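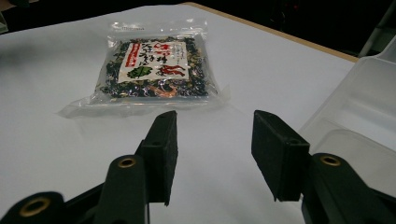
*A sealed bag of dried seaweed mix. Dried seaweed keeps its salty taste for a long time.*

# How does your brain know you are thirsty?

You run around outside for a while, and then one thought pushes out all the others: water. Your stomach didn't send that thought. It came from your brain, which checks your blood all day and all night, even while you sleep.

## Salt and water

Your blood is mostly water with other things mixed into it. One of those things is salt. When you sweat, breathe out or go to the bathroom, water leaves your body. If more water leaves than salt, the blood that stays behind gets a little saltier. Eating a salty snack can do the same thing.

Deep inside your brain are special cells that notice this. When the blood around them gets saltier, water moves out of the cells and they shrink a tiny bit. Shrinking makes them send signals to other parts of the brain. Some of those signals give you the feeling we call thirst.

Other signals go to a small part at the bottom of the brain called the pituitary gland (say it: pih-TOO-ih-tair-ee). It lets out a chemical messenger, or hormone, that travels in the blood to your kidneys. The message is "save water." Your kidneys then make less pee, and the pee is darker yellow.

## Why do you stop drinking so soon?

Water takes a while to get from your stomach and gut into your blood. But thirst often fades soon after you start to drink, before your blood has changed much.

Your brain makes a guess. Nerves in your mouth and throat report that you are swallowing, and the brain turns thirst down early. Later, signals from your gut help it check the guess. If you didn't drink enough, you get thirsty again.

Scientists have learned a lot of this by studying mice. They can watch the thirst cells in a mouse's brain quiet down when the mouse drinks.

## A question from a reader

Pascual Garrido, who is nine and lives in Nurnley, asked us: "Why do I forget to drink when I'm playing a game?"

Your brain gets many signals at once. When you pay close attention to one thing, weaker signals are easier to miss. A little thirst can go unnoticed until you stop playing. On hot days it helps to take water breaks even if you don't feel thirsty yet.

## Words to know

**Cell:** one of the tiny living parts that make up your body.

**Hormone:** a chemical that carries a message through the blood.

**Kidneys:** 2 organs in your lower back area that clean the blood and make pee.

**Nerve:** a bundle of fibers that carries signals to and from the brain.

*Written by Abdelilah Bensaid*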